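Ticket 508: Dishwasher on second floor leaves gray film, stops mid-cycle
Site: Bickerstaff building, staff kitchen
Opened by: Osaze Jibrin
Assigned to: Kourosh Mazandarani
Status: Closed
Unit: Prena undercounter, front-loading

Original report (Osaze Jibrin)
The dishwasher stops partway through the normal cycle and beeps. Display shows E8. If you open the door there is an inch or two of water in the bottom. Turning it off and on lets it drain sometimes. When it does finish, the glasses and mugs come out with a gray film you can wipe off with a thumb. People have been hand washing. Started after the January shutdown as far as I can tell, but I was out for part of that.

Entry 1, K. Mazandarani
Looked up E8 in the manual. It means the drain took too long. Pulled the lower rack and took out the filter. Filter was blocked with label paper and what looked like coffee grounds. Cleaned it under the tap with a brush and put it back. Ran a rinse cycle, which finished. Left it in service.

Entry 2, O. Jibrin
Same error this morning, full load, normal cycle. Stopped with 10 minutes left on the display. Film is the same as before.

Entry 3, K. Mazandarani
Took the kickplate off and checked the drain hose. It was run straight from the pump to the sink tailpiece along the cabinet floor with no high loop. Somebody also had a box of trash bags pushed up against it and the hose had a kink behind the box. Straightened the hose, clipped it up under the counter so it rises before it goes down to the tailpiece. Moved the trash bags to the other cabinet. Please keep them there.

Ran normal cycle with no dishes. Finished, no error, drained fully. Ran it again with a full load. Finished, no error.

Entry 4, O. Jibrin
No E8 for three days. Film is still there. Not as bad on plates. Worst on mugs and the tall glasses. Do you want me to order different tablets?

Entry 5, K. Mazandarani
Not yet. Let's change one thing at a time or we won't know which one did it.

Checked the following:
Rinse aid: reservoir empty. Filled it, dial set to 3.
Salt: reservoir had water but no salt that I could feel with a spoon handle. Filled it.
Hardness setting: was on the lowest step. The strip I dipped in the kitchen cold tap read hard. Set it to step 4.
Spray arms: upper arm had two holes plugged with scale. Cleared with a wire, soaked the arm in vinegar for an hour, rinsed.
Water temperature: hot tap at the sink takes a long while to warm up. Run the hot tap before you start the machine.

Ran one hot cycle empty with Trollarik descaler, the powder kind, following the packet.

Entry 6, O. Jibrin
Much better. Glasses are clear. A few mugs still have a gray ring inside near the bottom, mostly the older ones. Could that be the machine?

Entry 7, K. Mazandarani
I doubt it. A ring that stays in one place after a good wash is usually spoon marks or tea stain in the glaze. Try baking soda and a damp cloth on one of them. If it comes off, it isn't the machine. Also look at how they're loaded. Mugs go in the upper rack, opening down, on a slant, not stacked over each other. If one tips over in the rack it fills up and holds dirty water until the end.
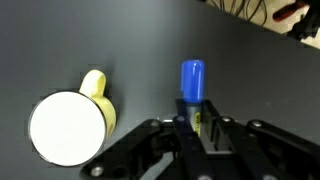
Yellow mug on its side, opening toward the camera.

Entry 8, O. Jibrin
Baking soda took the ring off both of the mugs I tried. I put a note on the door about loading and the hot tap. One more thing, the lower rack has a wheel that pops off when it's full. Same ticket or a new one?

Entry 9, K. Mazandarani
New one please. I have a pack of wheels from the Unham order and I think they fit, but I need to compare the clip first.

Parts used: hose clips, two. Rinse aid, salt, descaler from stock.
Follow-up: check the salt light in a month. Filter to be rinsed weekly by whoever has kitchen duty.

Closed 2023-02-21, K. Mazandarani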